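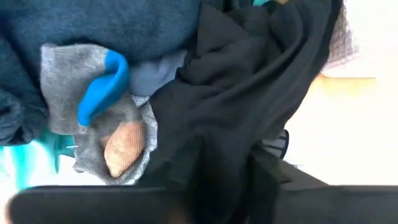 A dark blue knit sweater in a pile of laundry.

Ornwood's laundry room rules get shorter, and somehow stricter

Residents of the Carnegie, the 123-unit apartment building at the low end of Ornwood's main street, will be able to wash clothes after 9 p.m. starting in August, ending a quiet-hours rule that had outlived two boilers and most of the people who asked for it.

The change passed at a tenants' meeting that ran past 10 p.m., by which time everyone present had missed the old cutoff anyway.

Under the new rules, the basement laundry room will stay open until midnight. In return, tenants have agreed to a 20-minute grace period for finished loads. After that, a neighbor waiting for a machine may take the clothes out and put them on the folding table. Until now the house rules said only that residents should be “considerate,” a word that has been read in many ways down there over the years.

The grace period took up most of the evening. An early draft allowed 10 minutes, which people on the upper floors called an insult, given the elevator. A later draft allowed 45, which people on the lower floors called a vacation. Twenty was reached shortly after someone opened a window and the room got cold.

“I have had my towels moved by strangers for eleven years,” said Yolanda Montes, who lives on the fourth floor and wrote the proposal. “I would just like it to be legal.”

Montes began her campaign last winter with a note taped above the dryers, asking if anyone else thought 9 p.m. was early. By the end of the week the note had four replies written on it, one of them about parking. She then put a sheet of paper through every door in the building. It asked three questions and left a large space for comments, and she says the large space was a mistake.

Among the matters raised there and not taken up at the meeting: fabric softener that can be smelled from the lobby, a request that the change machine be fixed or given a funeral, and a long passage on wool. Its unnamed author holds that no sweater should ever be put in a shared dryer and that anyone who finds one there has a duty to act. Montes read it out in full. There was some applause.

The money was settled faster. Skodeck, the company that leases the washers and dryers to the building, will charge $557 to reset the door timer and the machines to the later hours. The building's repair fund stands at a little over $2,000 and is meant for the roof. One tenant asked whether the roof was likely to need it soon. The building manager said he would prefer not to answer that while it was raining.

There were a few votes against. Tenants on the first floor, directly over the spin cycle, asked for rubber pads under the washers and got them. They also asked for a ban on washing sneakers after 10 p.m., and got that too, after a short talk about what counts as a sneaker. Canvas shoes are included. Slippers may be washed at any hour, though the wording asks that they be washed “in a calm way.”

The most heated exchange came over scented products. A motion to limit them to daytime hours failed when it became clear that it would take in nearly everything on the supermarket shelf. Several residents have been handing around boxes of Odora, an unscented powder sold at the hardware store two doors down, and one brought a box to the meeting and stood it on the table in front of her. It was still there when the chairs were put away.

Unclaimed clothes will now be kept for 30 days on the shelf by the stairs before going to the thrift store on the corner. The thrift store says it will take them washed. Socks must come in pairs, a condition that one longtime resident described as “frankly unrealistic” and that will be looked at again in the fall.

Other buildings on the street have been paying attention. The one across the way still closes its laundry room at 8 p.m., and a few of its tenants sat at the back of the meeting with notebooks. They were asked to leave before the vote and were seen watching through the glass in the door.

New signs go up in the laundry room before the August start. Montes has asked that they be printed and laminated, with no space for comments.

14 shares | 9 comments

Search local news Enter keyword Go

Contact the newsroom | Copyright Ornwood community news. All rights reserved. | Back to top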